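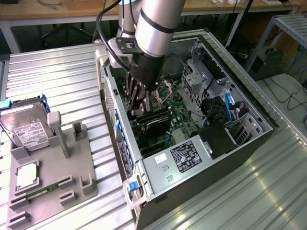

*An open desktop computer tower, its motherboard exposed, on a ridged aluminium work table.*

## Who sets the fare in Gulen?

The private hire trade in Gulen has spent much of the spring arguing over a single paragraph. It appears in the draft licensing conditions published on May 21, 2019, and it would allow operators to alter a quoted fare once a journey has begun, provided the passenger has been told at the time of booking that this may happen.

Licensed taxi drivers regard the paragraph as a meter by another name. Their association, chaired by Mervin Lévesque, has submitted a petition of 2,457 signatures asking for its removal. "A passenger who books ahead is entitled to a price," Mr Lévesque told members at their meeting in Beaulieu Street. "If the price can move, the passenger should be in a licensed taxi, where the meter is tested and sealed."

The operators take a different view. Vudel, the larger of the two firms working in the district, holds licences for 161 vehicles and already adds a waiting charge on airport journeys. Hélène Sawatzky, its operations manager, maintains that the charge is disclosed in full and that complaints are few. Its smaller rival, Sistance, has asked only that any rule apply equally to telephone and online bookings.

Licensing officers have so far declined to say which side prompted the wording. Britt-Marie Sæther, who heads the licensing section, confirmed that representations were received from both branches of the trade before drafting began, and that a summary will be published with the final report.

Drivers have also objected to the proposed rise in the annual vehicle fee from 100 to 200 pounds. Sylvie Carrier, who has driven a Gulen taxi for most of her working life, considers the increase harder to bear than the dispute over fares.

Written comments will be accepted until the end of June. The conditions go before councillors in July.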